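Filed under: Project updates / Grant reports

Erudwood cloth handling: where we've got to

Hello Frauke – a quick one for October. Most of the month went on the grasp planner. It used to pick the highest point of the cloth and hope for the best; now it looks for creases first and scores each one. Meirion ran 200 attempts with the new version and 445 with the old, and I'm much happier with the new numbers!

White cloth on the brown surface is still our main test. Bright light washes out the shallow folds, so Ffion is retuning the exposure (slow going, but she's getting there). 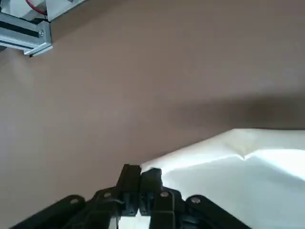

What's next

Kevser wants the planner and the arm controller talking over one message format, and I agree. We need 7 more days for that, then it's over to Pallstead for their trial.

Lleucu Phillips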